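Search this site Search
July
By a second-year student, Housing and Interiors

Kitchen worktops in rented flats: what tenants want

My project looked at worktops in rented homes in Benby. I sent a short survey to 587 households on the Broteo estate and got 210 replies. Of these, 168 came from people who cook at home most days.

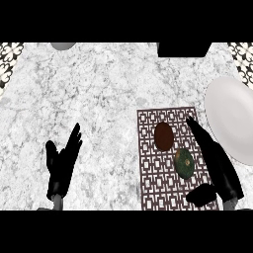 Most tenants put easy cleaning first and looks second. Stains were the main complaint, mostly tea and turmeric. Older tenants also asked for more light over the sink – I had not put that on the form, so it is only in the comments.

Marble was liked but few people wanted to look after it. Several had been told not to use vinegar on it and did not know why. 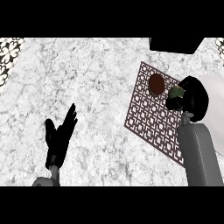 Costs were harder to find. Winier would only give a price for a full kitchen, so I left them out of the table. Next term I will ask the landlords the same questions.

Contact | Copyright Benby student projects | Back to top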